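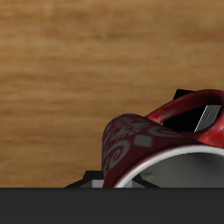 Kiradance, c'est mon petit corpus de mots pour dire dans quoi on boit son café : 483 fiches, une par témoignage, recopiées à la main le soir après le boulot. Je l'ai commencé à cause d'une dispute avec Solange Vasconcelos, qui dit « bol » pour à peu près tout ! Prenez une chose toute bête comme ce récipient rouge couché sur le bois : chez moi c'est un mug, chez elle un bol, et Tarcísio Bragança m'a soutenu que c'était une chope.

Corpus > Lexique > Kiradance > Lisez-moi

Ce qu'il y a dedans
Deux fichiers texte, séparés par des tabulations. Le premier contient les fiches (le mot, la phrase complète, la région déclarée), le second mes remarques, un peu en vrac je l'avoue. J'ai gardé les fautes et les hésitations des gens - un « tass… enfin, gobelet » reste tel quel.

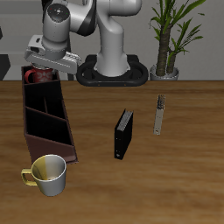

La tasse rouge sous la pince, une plante en pot à droite.

Pour les étiquettes, on était trois : Silvana Furtado, Sugeng Ngau et moi. Quand on n'était pas d'accord, on laissait les trois avis dans la colonne « note ». Le mot « timbale » nous a pris une soirée entière, et je ne suis toujours pas convaincu.
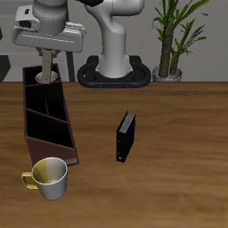
Ce qui manque
La Suisse, presque tout le Québec, et les moins de vingt ans. Les mots pour le thé sont dans un autre dépôt, Jamisness, que Cauã Guimarães remet en ordre quand il a le temps. Ne mélangez pas les deux, les colonnes ne sont pas dans le même ordre (je sais, je sais).

Si vous voulez ajouter des fiches, envoyez-moi la phrase entière, pas le mot tout seul. J'ai besoin de savoir si la personne parle de son récipient de tous les jours 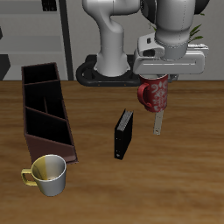

ou de celui qu'elle sort pour les invités, le mot change souvent de l'un à l'autre. Pour la réutilisation, servez-vous, citez juste Kiradance quelque part et prévenez-moi si vous trouvez un doublon.

Dernière mise à jour : novembre
Contact | © Kiradance | Haut de page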